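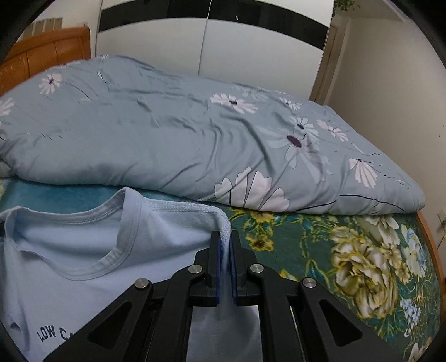 침대 위에 펼친 하늘색 티셔츠의 가장자리를 집은 두 손가락 그리퍼.

의류 작업 기록에서 그리퍼 벌림값 오류 확인, 279건 사용 보류

Sunura 프로젝트의 의류 작업 기록 일부에서 그리퍼 손가락의 벌림값이 잘못 저장된 사실이 확인됐다. 1월에 수집한 기록 2,836건 가운데 279건이 해당하며, 이 기록은 현재 학습용 목록에서 모두 빠져 있다. 다친 사람은 없고 장비 파손도 없었다.

문제가 처음 드러난 것은 수집 현장이 아니라 Civix 시험실이었다. 새로 학습한 제어 모델을 양팔 로봇에 올려 티셔츠 펴기를 시켰는데, 왼팔이 옷 가장자리까지는 제대로 갔다가 손가락을 다 닫지 않은 채 들어 올리는 동작을 되풀이했다. 천은 매번 빠졌다. 시험 담당자들은 처음에 로봇 쪽 구동기를 의심해 모터와 전원부를 점검했으나 이상을 찾지 못했다. 같은 로봇에 이전 모델을 올리자 손가락이 끝까지 닫혔다.

이후 학습에 쓰인 원본 기록을 열어 보니, 영상에서는 손가락이 맞닿아 있는데 벌림값은 몇 밀리미터 열린 상태로 적힌 구간이 나왔다. 두꺼운 수건이나 이불을 잡을 때는 이 정도 차이가 눈에 띄지 않는다. 티셔츠처럼 얇은 옷감을 한 겹이나 두 겹만 집는 작업에서는 잡았는지 놓쳤는지가 그 차이로 갈린다. 모델은 덜 닫힌 값을 정상으로 배운 셈이다.

원인은 손 그리퍼 한 대의 영점이었다. 작업자가 쓰는 손 그리퍼는 전원을 켠 뒤 손가락을 완전히 닫아 영점을 잡는다. 해당 장비는 손가락 패드를 교체한 뒤 영점을 다시 잡지 않고 현장에 나갔고, 소프트웨어는 저장되어 있던 예전 값을 경고 없이 불러왔다. 패드 공급처인 Prestix에서 받은 부품은 규격 안에 있었다. 교체 기록은 정비 대장에 남아 있었지만 수집 일정표와 연결되어 있지 않아, 현장 작업자는 패드가 바뀐 것을 알 방법이 없었다.
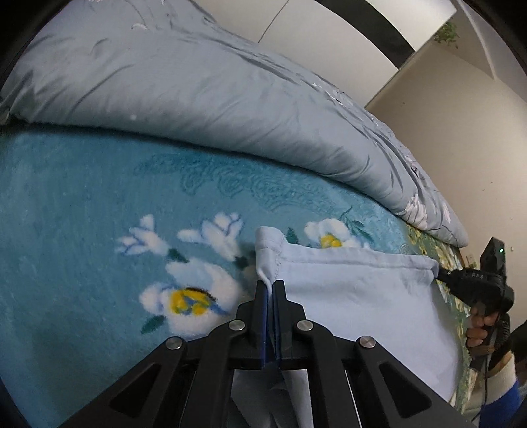

옷감의 접힌 모서리를 집은 그리퍼. 오른쪽에서는 손에 쥔 다른 그리퍼의 끝이 옷감에 닿아 있다.

점검은 두 단계로 진행했다. 먼저 자동 검사로 손가락이 닫힌 구간의 최솟값을 뽑아 기준을 벗어난 기록을 골랐고, 이어 얇은 옷감이 들어간 기록 거의 2,000건을 사람이 영상과 대조했다. 자동 검사에서 걸리지 않았는데 대조에서 발견된 것도 있었다. 작업 내내 손가락을 한 번도 끝까지 닫지 않은 짧은 기록이 대부분이다.

보류한 기록 중 101건은 복구하지 않고 폐기하기로 했다. 중간에 장비를 껐다 켜서 한 기록 안에서 기준값이 바뀐 경우로, 어느 지점부터 얼마를 빼야 하는지 확정할 수 없다. 나머지는 차이가 일정해 값을 보정한 뒤 다시 검수하고 있다. 보정한 기록에는 별도 표시가 붙으며, 원본 파일도 함께 보관한다.

두 손을 함께 쓰는 작업에서는 확인할 것이 하나 더 있었다. 한쪽 장비만 영점이 틀어지면 옷감의 한쪽은 잡혀 있고 다른 쪽은 놓인 것처럼 기록된다. 이런 기록을 배운 로봇은 한 팔로만 천을 당길 수 있다. Civix 시험실에서도 오른팔이 옷을 잡은 채 움직이는 동안 왼팔이 빈손으로 따라가면서 두 팔의 간격이 평소보다 좁아진 일이 한 차례 있었다. 간격 감시 기능이 로봇을 세웠고 접촉은 없었다. 이 일은 안전 사례로 따로 등록했다.

바뀌는 절차는 다음과 같다.

수집을 시작하기 전에 양손 장비의 손가락을 완전히 닫고 화면의 값이 0인지 확인한다. 한 대라도 0이 아니면 녹화 버튼이 눌리지 않도록 소프트웨어를 고쳤다.

패드를 교체한 장비에는 노란 꼬리표를 단다. 영점을 다시 잡고 시험 기록 한 건을 통과한 뒤에 꼬리표를 뗀다.

작업 중에 전원이 나가면 그 기록은 거기서 끝내고 새로 시작한다. 이어서 녹화하지 않는다.

케이블이 옷감이나 침구에 걸려 전원이 빠졌다는 보고도 이번 조사 과정에서 들어왔다. 침대에서 작업할 때는 케이블을 몸 쪽으로 빼고, 당겨지는 느낌이 있으면 동작을 멈춘 뒤 정리한다.

Furtună 현장은 같은 장비를 쓰지만 해당 기간에 패드를 교체하지 않았고, 표본 점검에서도 오류가 나오지 않았다. 새 절차는 두 현장에 똑같이 적용한다. 재학습한 모델의 시험은 보정 기록의 검수가 끝난 뒤 시작하며, 그때까지 Civix 시험실의 얇은 옷감 시험은 이전 모델로만 진행한다. 비슷한 증상을 본 작업자는 장비 번호와 기록 번호를 적어 정비 창구로 보내면 된다.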